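Search this blog
Type and hit enter

I have been putting off sorting the toy bin in the hall since February, and on Saturday I finally sat down on the floor with a cup of coffee and tipped the whole thing out. It took me more than 2 hours, mostly because I kept stopping to play with things! Agnes came by halfway through and was no help at all (she found the old Brurar puzzle and that was the end of her), but it was lovely to have the company.

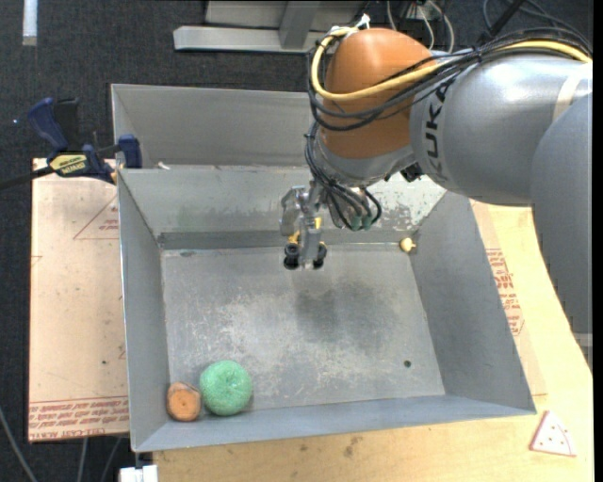

My rule for bins is to keep very little in them, and I wish I'd learned it back when the kids were small. When there is too much in there, everything good sinks to the bottom and you forget you own it. Give things some space – like the green textured ball in the front corner of that grey metal bin, with plenty of bare floor beside it – and a child can spot what they want and go straight for it. I like metal for this too, scratches and all. Ours was my father's and it has been dragged through 4 houses.

So the soft toys went upstairs, the balls stayed down, and Edvin is getting the train set for his grandson. Next weekend I start on the closet, if my knees forgive me.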